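Week 4 notes — Sorting & Storing Small Household Goods (evening group)

Handout to go with Sunday's talk. Typed up fast, so tell me if something's wrong. Read sections 1–3 before you come, the rest we do at the benches.

## 1. Where we'd got to

Last time: receiving. Goods come in mixed, get a ticket, go to a holding bin. Remember the three tickets:

- white — checked, fine to shelve
- yellow — needs a second look
- pink — return or write off

Nearly everyone mixed up yellow and pink in the quiz. Yellow is NOT a reject. Yellow means you aren't sure, so you park it and ask.

## 2. Bins: deep or shallow

Old argument. Deep bins save floor, shallow bins save backs. For small household stuff (tins, tubes, packets, brushes, pegs, bulbs) the trouble with deep is everything ends up at the bottom and you're reaching down past the rim for one thing.

Points to get down:

- Sloping walls push things to the middle. Good for reaching, bad for anything that rolls.
- Straight walls hold more but you get dead corners. Small packets live there for months.
- Grey plastic shows dust less than white. Doesn't mean it's clean!
- Scuffs are fine. Cracks aren't. Run a thumb along the rim before loading.

Flustden depot (our case study) changed from deep to shallow in June and lost a whole bay of floor doing it. Dragica Vukčević ran that move and reckons she'd do half and half if she had it again. Her reasons are in the reading, page 12.

## 3. Mixed bins

A mixed bin = more than one kind of item, loose, no dividers. Cheap to fill, slow to empty.

Rules of thumb:

1. Heavy first. Tins go in before anything that squashes.
2. Nothing sharp loose. Sleeve it or card it.
3. Liquids upright or in there own tray.
4. Stop filling when you can't see the floor of the bin any more. Past that you're digging.

Rule 4 is the one people argue with. Mokoena's guide says fill to the line. Fine for one product, no good for mixed — you need to see what you're picking up, whoever or whatever is doing the picking.

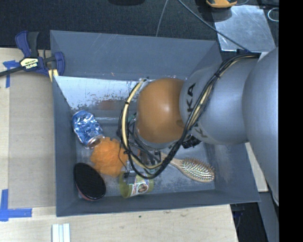 *Notes by Nazma Debnath — Storage & Handling, evening group — February 2, 2025*

Low fill, household bits at the bottom, bin floor still showing. Compare with the overfilled tubs on your bench and ask which one you'd want to empty at the end of a shift. Look at the wear as well: scuffing low on the right-hand wall, dust on the floor. Write both on the bin card under "condition".

## 4. Cleaning

Gets skipped. Shouldn't.

- Tip out fully, don't clean round the goods
- Dry brush first, then damp cloth, then leave open to air
- Corners with an old toothbrush
- Card gets initialed and dated

Dust on the bin floor goes straight onto packets, and then the shop thinks the stock is old. Kobina Darko at Kindau had 50 packets of sponges sent back like that, nothing wrong with a single one of them.

## 5. Bench task (pairs)

You'll have one tub, 50 items, three trays. Sort by white / yellow / pink, then refill the tub using the rules in section 3.

Things I'll be looking for:

- did you check the empty tub before refilling
- heavy first
- is the floor of the bin still visible at the end (if it isn't, what would you take out?)
- tickets on the outside, not dropped in with the goods

Ohemaa and Fikri, you're on the end bench this week, the other one has the wobbly leg. Everyone else same pairs.

## 6. Reading and homework

- Vukčević, the Flustden move — pages 12 onwards, skip the costings
- Brilari bin catalogue, the small bins only. Copy out inside depth, not outside. Outside is what they print big
- One drawer at home. Empty it, sort it, put it back by section 3. Write half a page, what went in first, what you moved to another drawer, what you threw out. Max 2000 characters please, I read these on the bus

Terms for the glossary: holding bin, mixed bin, dead corner, fill line, bin card, write-off.

Spare tickets are in the blue folder by the door. Bring a pen that works and closed shoes.

Next week — labels and label placement. Fikri Hartono is doing the first half, questions to him beforehand if you can.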